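The cutlery drawer, finally

Saturday, April 21, 2018

I have lived in this flat since December and until this week the cutlery was in the cardboard box it moved in. It sat in the bottom drawer with the flaps folded down, and every time I wanted a fork I put my hand in and hoped. I cut my thumb on the peeler twice. After the second time I wrote "tray" on the shopping list and it stayed there for another month.

The kitchen only has one proper drawer. The other one is a false front, which I found out by pulling it off. So whatever I bought had to fit the one, and the one is narrow. I measured it with a school ruler and then with a borrowed tape, and got two different answers. The tape was right. Inside it is 28 cm across at the front and a bit less at the back, where the runner has been packed out with a strip of wood by whoever lived here before.

I looked at bamboo trays first. Raíssa Fagundes has one that slides out to fill the width and it looks very good, but hers has gone dark in the corners where the crumbs collect and she says it can't go in the sink. The expanding ones also cost more than all of my cutlery put together. In the end I went to Hnatiuk, the hardware shop on the corner by the Vindgate bus stop, and bought a plain white plastic one. I can wash it in the sink with everything else.

Before putting anything in the drawer I tried the layout out on the table. The spoons were the question. I have big ones and small ones and they had always been in together, so I wanted to see if they could each have a place of their own. 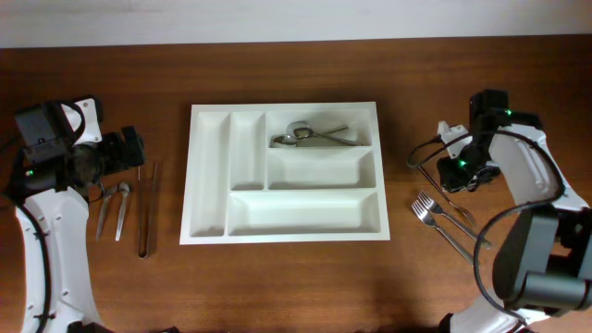
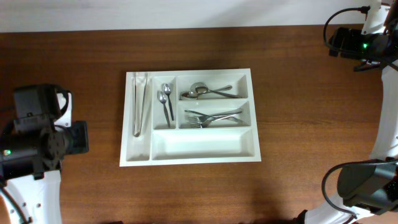 Big spoons at the top right, and teaspoons in the small square section. I had thought the teaspoons would want the long compartment, but they would only slide about in it, and the tongs need it more. I have never had anywhere sensible to keep tongs. In the last flat they hung on the oven door and fell off whenever it was opened.

Forks go under the big spoons. I know most people have knives, forks, spoons in that order from the left, and my mother would put it all back that way within five minutes of arriving, but I reach in with my right hand and I use forks and spoons more than anything else.

The sharp knives are not going in the drawer at all. They are on the windowsill in a jug for now, which I don't like much. Valentyna Fedoruk has offered me a magnetic strip she never put up, and if the tiles will take a drill I'll say yes.

I also threw some things out. There was a melon baller, a corkscrew with half a cork still on it, and a great many takeaway chopsticks. The good chopsticks I kept. The cardboard box went out with the recycling on the same day, before I could find another use for it.

One thing still to sort out is the gap at the back of the drawer, behind the tray. At the moment it has the rolling pin in it, and the rolling pin stops the drawer shutting by a finger's width. I may just have to keep it on top of the fridge.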